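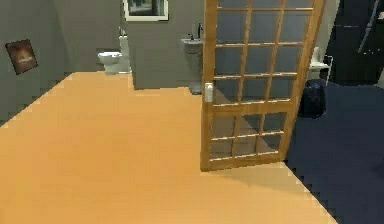
How many demonstrations do I need to record before training?

For a single task in Giter, start with 16 good runs. Harder tasks take more – our door-opening set at Zudstead has 368.

Can I drive the robot with a keyboard?
You can, but a hand controller gives smoother paths. Keyboard runs tend to stop and start, and the robot will copy the pauses.

What if I make a mistake in the middle of a run?
Small slips can stay in if you correct them. If you hit a wall or lose the target, press Discard and start over.

How long can one run be?
The limit is 600 seconds. Longer runs are split when they are saved.

Should I always start from the same spot?
No. Use at least six starting positions per room.

Who do I ask about a missing run?
Write to Solveig Strand and include the task name and the time you saved it.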